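# pendlow-fold: read this before training on it

Status: usable with care. Last edited September 2024.

Two-arm cloth handling on a tabletop, 4000 episodes, recorded by Pendlow on the Dikex rig. The old card called the set "clean." I don't agree, and I've rewritten this part.

## The grip fault

In 100 episodes the gripper state says `closed` while the cloth is slipping or already gone. The Prarkix driver reports the commanded width and labels it as measured width. Sutrisno Govindasamy found this by playing the logs beside the video. Before that, the fault was put down to "operator variance," a phrase I'd like to see retired.

Thin, printed fabrics seem to be hit worst. That is an impression from watching playback, and I wouldn't quote it as a result.

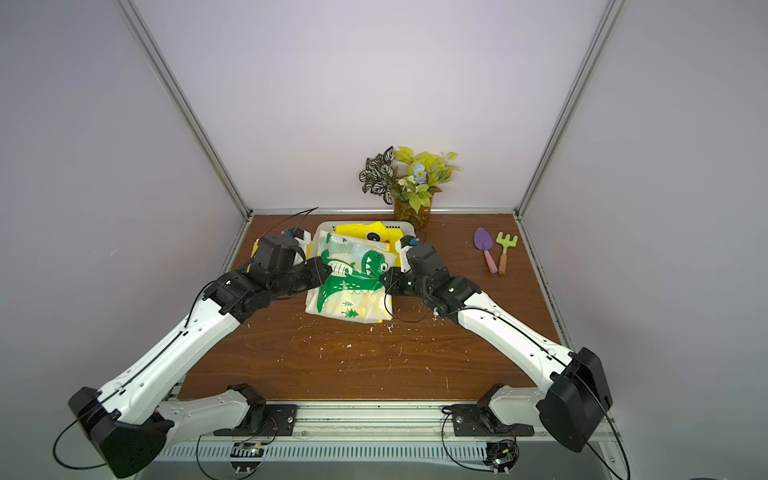 Driver patch 2 is supposed to fix the reporting. It was tested on 32 episodes, all with the same thick towel, so I don't count it as tested. Forough Bagheri has asked for a rerun with light cloth and both arms pulling. Expect that in November at the earliest.

## What to do for now

- Drop anything listed in `bad_grip.txt`. The list was made by hand and probably misses some.
- Don't use `grip_width` as a label. Motor current is noisier, but it is at least a reading.
- `success` was set by the script from gripper state, so it carries the same fault. Check it against video.
- On a live rig, keep hands out of the enclosure even if the log says the arms are idle. Idle comes from the same driver.

## Open

- Was the Arabzadeh subset recorded before or after the patch? The file headers disagree.
- No force limit is logged for two-arm pulls. The config has one, but I haven't seen proof that the arms obey it.

Send corrections to Forough, with an episode number and a log.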